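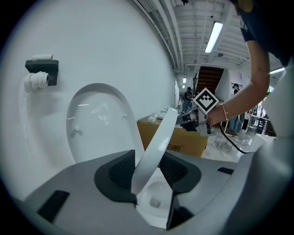

The Small Fortunes Made Off Your Toilet Seat

By Macarena Vergara

Every February the bathroom catalogs land, and every February somebody has a new reason for us to replace a part that was doing fine. This year it is the seat. Gotesska wants you to pay extra for a hinge that closes by itself. Grularer has a coating it says sheds germs. Garg sells a lift tab, a little plastic tongue you stick under the rim so your fingers never touch it.

I tried all 3 at home, and I have doubts.

The slow hinge is pleasant for a week. After that you forget it, until you visit your sister and slam hers. As for the coating, I asked Grularer what it had been tested against and got a brochure back. I still cleaned the seat every Saturday, with the same spray and the same rag.

The tab fell off on day 20. I found it behind the bowl on day 21.

What does matter is dull. Check the bumpers under the lid and the seat, because a missing one lets everything rock. Tighten the bolts. Lift the seat all the way when you clean and wipe the underside of the rim, where most people stop short. Keep a spare roll within reach; a holder with a flat top does that without a separate stand, whatever Grelitz charges for its tower.

My old seat went back on in May. It has a scratch near the left hinge and it closes when I close it.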